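Tips I took home from the Elonow open day

I went to the Elonow open day in Porstead in October expecting a sales pitch, and got one. The talk said 65 percent of household clutter is "small loose items," with no source given. Still, watching grippers handle trinkets on a bed did give me a couple of ideas for my own drawers.

1. Empty the box onto a plain cover

They worked on a pink gingham bedspread printed with cartoon characters, with pink charms on top. Cute, but a pain if you're hunting for a lost clasp. Lay down a plain towel first. 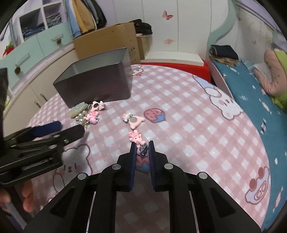

2. Lift out one thing at a time

The grippers were hand-held, so a person still does the work. I'm not sold. My fingers are free and they bend. But going piece by piece is sound advice with charms and pearls – grab a handful and you get a knot.

3. Use a box with a lid

An old cookie tin does fine. Skip the $5 organizer from the gift table.

4. Wait before you buy anything

I asked when the thing could tidy a room by itself and was told 2 years. I'll check back.

2 comments

Guo: My daughter's clips all go on a ribbon. No robot needed.

Graham Dawber: Went to the Gratgate one. Same talk, worse coffee.

14 shares

Related
Sorting beads without losing your mind
Getting rust off a tin
Drawer dividers from cereal boxes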